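Teleoperation mit zwei Armen: Wie zeigt man das Aufhängen an Clips?

Imar_bastelt
Hallo zusammen, ich lese hier schon lange mit und traue mich jetzt endlich mal – wir bringen unserem zweiarmigen Aufbau gerade per Fernsteuerung das Wäscheaufhängen bei und haben 53 Durchläufe im Kasten. Bis zu 200 sollen es werden. Ein Arm hält den Stoff, der andere soll sich um den Clip kümmern.
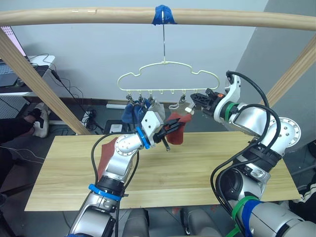 Mein Kummer ist, dass ich beim Steuern ständig zögere, kurz vor dem Clip wieder zurückziehe und dann von der Seite neu ansetze. Lernt das Modell dieses Gezappel mit? Und soll ich die verpatzten Durchläufe lieber löschen?

Giveda
Ja, lernt es mit. Löschen und langsamer fahren.

Gough26
Willkommen, schöne Aufgabe habt ihr euch da ausgesucht! Ganz so streng wäre ich beim Löschen nicht. Ein Durchlauf, in dem du danebengreifst und dich sauber korrigierst, ist Gold wert, denn so eine Korrektur braucht der Roboter später auch. Raus muss nur das ziellose Warten (bei uns in Brakmont war das am Anfang leider fast alles). Übt die Bewegung ein paarmal ohne Aufnahme und legt die Teile immer mit etwas Abstand hin, dann greift es sich gleich viel ruhiger. 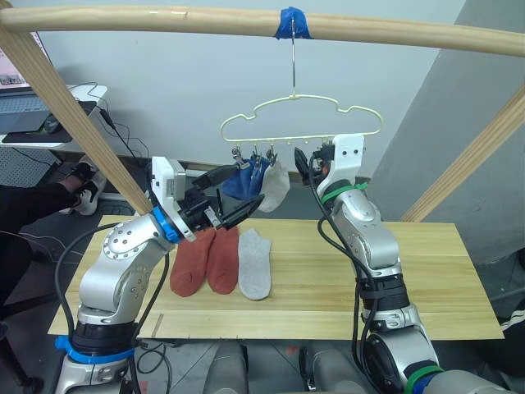
Socken nebeneinander auf dem Tisch, zwei weitere am Bügel

Und wechselt euch beim Steuern ruhig ab, aber einigt euch vorher, welcher Arm was macht – sonst bekommt ihr zwei Handschriften in einen Datensatz. Schreib gern mal, wie es weitergeht!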